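4.2 Laying Out the Produce Set

1. Wipe the tabletop with a dry cloth.
2. Place the bowl near the back edge, rim up, midway between left and right.
3. Spread the five pieces across the middle of the table, in front of the bowl. Lay the corn at the far left. Spacing need not be even.

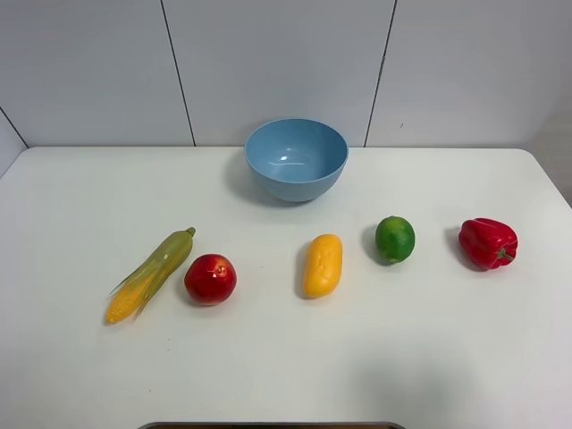 4. Check that no piece touches the bowl or another piece.
5. Enter the layout number on the Stateo sheet. Valid numbers are 12 to 147.

Note: The pieces are artificial. Do not replace a missing piece with real produce. Order spares from Pusteck.

Caution: Do not lift the corn by the strands of the husk. Store the set flat in the Drorner case, with the bowl packed last.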